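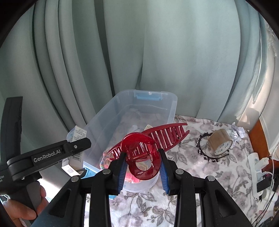

Ketitetti is the little grasp-state tracker I wrote so I could stop labeling gripper clips by hand. You feed it video from a camera mounted on a hand-held gripper, and for each frame it tells you whether the fingers are open, closing, holding something, or letting go. It's small, it runs on a laptop, and it does one job. Most of my trouble came from clips like the red hair claw between the blue pads - shiny, see-through plastic, with a bigger red claw sitting right behind it and a clear bin behind that. My first version only looked for "stuff between the pads that isn't blue," and with two red clips that close together it would happily merge them into one big object and call the whole thing a grasp. The current version tracks the inner edges of the pads first and only then asks what's between them, and it does a lot better on this kind of mess.

What's in the repo

track.py does the actual work. view.py plays a clip with the state drawn along the bottom, so you can scrub to where it changed its mind. fit_pads.py is the setup step (more on that below, please don't skip it). There's also a folder called old_stuff, which I keep meaning to delete, but Luuk Declercq still uses one of the scripts in there for his plots, so it stays for now.

The sample set has 80 short clips, all household things: hair accessories, tape, paper, bits of fabric, that sort of stuff. I split them into a tuning set and a test set, and the test set is 21 clips. I picked those by hand to be annoying. If you tune on them and then tell me your numbers are great, I will be sad.

Getting it running

You need Python 3, OpenCV and NumPy. Make a fresh environment, install from requirements.txt, and run track.py on a clip. It writes a CSV next to the video with one row per frame: frame number, state, gap between the pads, and a confidence score. The gap is in pixels, not millimeters. I tried millimeters for a while and it was more trouble than it was worth.

Before you run it on your own videos, run fit_pads.py once per gripper. It opens a window, you click the corners of each pad with the jaws open, click them again with the jaws closed, and it saves a little profile. If you swap the finger pads or bump the camera mount, do it over. Half the "it's broken" emails I get are an old profile!

How the tracking works, more or less

The pads can only move along a fairly narrow path in the picture, so I search along that path and nowhere else. That's why the profile matters so much, and also why the thing is fast. Once the pads are found, I look at the patch between them and compare it to how it moved over the last 8 frames. Something you're holding stays put relative to the pads while the background slides by. If the patch moves with the background, you're not holding it, no matter how red it is.

The rule is dumb but it holds up nicely. Where it falls down is when nothing moves at all. If you park the gripper and just sit there, there's no motion to compare, and the tracker keeps whatever state it had last. I think that's the right call, but you should know about it.

Other known problems

Clear and glossy objects still give low confidence when strong light comes from behind, such as a sunny window with a curtain. Blue objects are bad news, as you'd expect with blue pads. Two grippers in view are fine as long as the second one stays out of the space between your pads - Tomás Noonan added a mask for this and it works well, but you have to turn it on with the --mask-other flag. I left it off by default because it slows things down on my older machine.

Labels

Every sample clip has hand labels in the labels folder. "Holding" starts on the first frame where both pads touch the object, which is a judgment call with thin things like paper. Luuk and I each did all of them and then argued over the ones where we differed by more than 3 frames. The notes from those arguments are in labels/notes.txt, typos and all.

Changes

16 Oct 2018 - new pad search, old color rule removed, CSV now has the confidence column. If your scripts read columns by position, they should still work, I stuck it on the end.

Next up is reading the Hevimer log format directly, hopefully in November. Bug reports are welcome, and please attach your pad profile along with the clip.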